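Bac de stockage gerbable Saliba 55, gris
Référence 1341 – Gamme Saliba, manutention et stockage
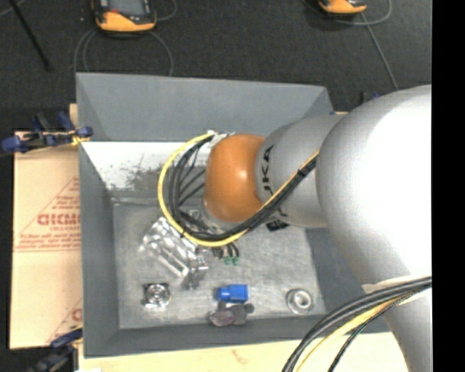
Le bac Saliba 55 est destiné au rangement, au transport interne et à la préparation de pièces détachées dans les ateliers, magasins et services de maintenance. Il est fabriqué par Prutow et distribué en France par la société Osex, qui en assure également le service après-vente.

Description
Bac rectangulaire à parois pleines, injecté d'une seule pièce en polypropylène copolymère. Le fond lisse, renforcé par un réseau de nervures extérieures, convient aux convoyeurs à rouleaux comme aux rayonnages à tablettes. Les angles intérieurs arrondis facilitent le nettoyage et limitent l'accumulation de copeaux ou de résidus gras. Deux poignées moulées sont prévues sur les petits côtés.

Caractéristiques techniques
Volume utile : 55 litres
Matière : polypropylène copolymère
Coloris : gris
Parois et fond : pleins
Résistance : huiles minérales, graisses et détergents alcalins usuels
Gerbage : sur bord périphérique, bacs de même format uniquement
Charge admissible sur le bac inférieur d'une pile : jusqu'à 900 N

Utilisation
Les bacs doivent être gerbés sur un sol plan et dégagé. La charge est à répartir sur l'ensemble du fond, les pièces les plus lourdes étant placées au centre. Le produit n'est pas conçu pour le levage par élingues ni pour le contact direct avec les denrées alimentaires. Tout bac présentant une fissure au niveau du bord de gerbage doit être retiré du service.

Entretien
Lavage manuel ou en tunnel, avec un détergent neutre ou faiblement alcalin. L'emploi de solvants chlorés et de brosses métalliques est exclu. Laisser sécher les bacs à l'envers avant remise en stock.

Accessoires disponibles séparément
Couvercle emboîtable Saliba
Séparateurs longitudinaux et transversaux
Porte-étiquette à clipser Zutusik
Chariot de base à quatre roulettes, dont deux freinées

Conditionnement et livraison
Le bac est vendu à l'unité. Un tarif dégressif s'applique aux commandes de 1000 pièces et plus, sur demande écrite auprès du service commercial d'Osex. Le marquage à chaud d'un logo ou d'une numérotation est possible sur les grands côtés ; il fait l'objet d'un devis distinct et d'un bon à tirer. Les produits personnalisés ne sont ni repris ni échangés.

Fiche mise à jour le 9 juil. 2024. Les caractéristiques indiquées peuvent être modifiées sans préavis par le fabricant.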